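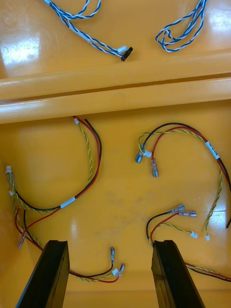

4.2 Vehicle theft and pursuit outcomes

The second part of the study examined how police in Brendlow and Puton responded to reports of stolen vehicles. Records were obtained for 200 incidents, of which 135 contained enough detail to be coded. The remaining files lacked either a dispatch time or a statement from the officer who first saw the vehicle, and were left out of the analysis.

Each incident was coded by 2 readers working separately. Where their codes differed, the file was read again and a single code was agreed. A pursuit was recorded only when the officer had signaled the driver to stop and the driver had continued. Cases in which a patrol car followed a vehicle without signaling were placed in a separate group.

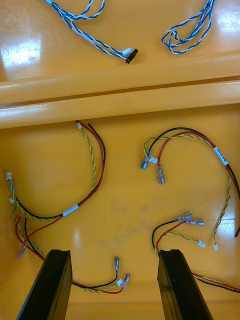 Figure 2. Wire harnesses in a divided yellow bin.

The two departments kept different rules during the study period. Brendlow required a supervisor to approve any pursuit that entered a residential street. Puton left the decision to the officer at the wheel until January, when it adopted the written standard already in use in McIntyre. Files opened before that change are reported separately in the tables.

Several limits should be noted. Officers wrote their statements after the event, and the time given for the end of a pursuit did not always match the radio log. The log was used in such cases. The age of the driver was missing from many Brendlow files, so no comparison by age was attempted for that department. Data from Bundovov were requested but had not been received when coding closed on Saturday, October 5, 2024.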